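We use cookies to keep you signed in and to see which pages get read. By staying on this site you agree to this. Manage settings - Accept

Getting fold lines out of a teal table cover

Posted May 9, 2025 in Fabric and Laundry

I have a teal cover that goes over a work table, and it has been folded up on a shelf since December. Now that it is spread out, the fold lines will not go away. I have smoothed it by hand more than once and left it alone for 3 days. One crease is darker than the rest and runs most of the way across. There is also a faint line lower down and a small darker patch that I can't decide about. It could be a mark or it could just be the way the cloth is sitting.

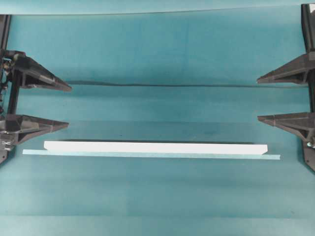
Photo: Unau

The label is gone, so I don't know what the fabric is. It has a matte finish and feels like a polyester blend to me, but I am guessing. I would like to avoid ironing it if there is another way, and I don't want to wash it if the washer will only put new creases in.

Unau

Kesel
Use a steamer. Works on everything I own. If you don't have one, hang it in the bathroom and run a hot shower.

Thampi
I would be careful with the steamer until you know what the fabric is. Some covers have a coating on the back, and heat can make it go tacky or bubble. Turn a corner over and look. If the back is shiny or rubbery, skip the heat and use weight instead.

For a plain polyester blend, this is what I do with mine. Mist the crease with water from a spray bottle until it is damp to the touch. Lay a thin cotton dish towel over it and iron on the lowest setting, no steam, pressing and lifting. Don't drag the iron or you will stretch the weave and get a ripple that is worse than the fold. Try it on a part of the hem first.

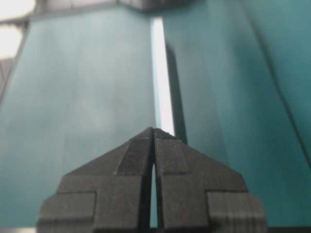
As for the patch, wait until the cloth is flat and then look at it from two sides of the table. A shadow will move or disappear. If it stays put, dab it with a damp white cloth and a drop of dish soap, then with plain water. Let it dry before you iron anywhere near it - heat can set a stain for good.

When you put the cover away again, roll it. I use a cardboard tube from a fabric store, and mine has been on it for 12 months with no lines at all. A pool noodle works too.

Letby
Agree on rolling. If it is 100 percent polyester you can also put it in the dryer on low with a damp towel for a few minutes, then take it out right away and lay it flat while it is warm. If you leave it sitting in the drum you will be back where you started. I have never tried this on one with a coated back.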